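Torari Kitchen Layout Project
Daranee Limsakul

2. Where should the knife stand go?

The Jorkum guide we were given says a stand beside the board saves effort. I'm not convinced. Our group tried it on Wednesday with one banana, and one banana is not much of a test. Rianne Van Leeuwen scored the layout 5 for neatness, but she also chose the layout.

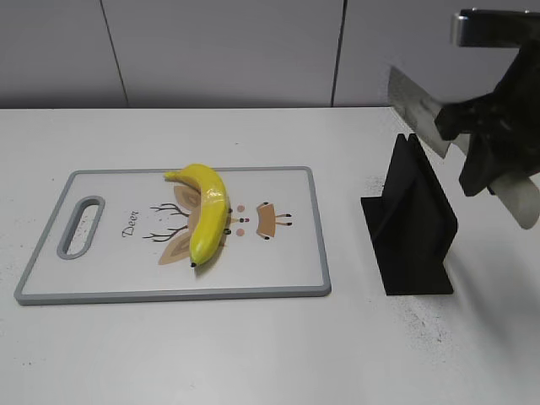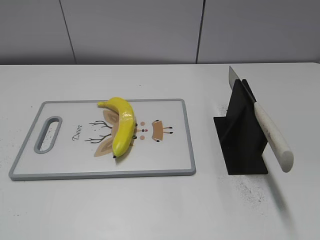

Board with the deer print on the left, black stand on the right.

3. Problems with the method

The bench was almost bare, so any arrangement would have looked organised. A real kitchen has a kettle and dirty dishes on it. The guide's claim also rests on 50 home cooks, and it never says how many were left-handed — I asked, and got no answer. The deer is a nice colour but tells us nothing about whether the board is a good size.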